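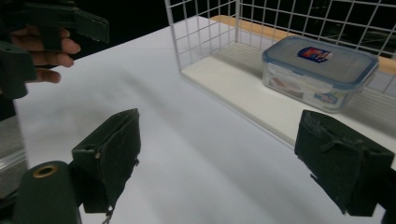 Drunden Community Pantry
Progress report to the Fourie Fund, period ending May

Quick one this time, full accounts to follow with the year-end package.

Deliveries. 228 households on the list now, up from 201 at last report. Most of the new ones out past Kodberg, so longer drives and more gas. Fuel line is over budget, see sheet 2.

Cold storage. Second fridge finally in and wired. Electrician came twice, only billed once. Walk-in freezer quote still outstanding from Zistireck, have chased them, will chase again.

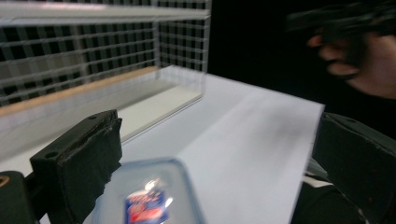 Cooking classes. 3 run so far, all at the community centre, evenings. Lentils went over well, the fish pie less so. Want to move the next lot to 10 a.m. so parents can come while the kids are at school. Need your OK to shift $175 from printing to childcare for teh ones with toddlers.

Staffing. Driver position still vacant. Two applicants, one withdrew. Lungile Gumede covering the Kodberg run in the meantime, on top of intake, and we can't keep that up past summer.

Not done: the neighbourhood survey. Forms are printed but havent gone out. Will go in with the June boxes.

Could you also confirm the date for the second instalment? Rent on the unit is due before then, I think.

L. Gumede
Coordinator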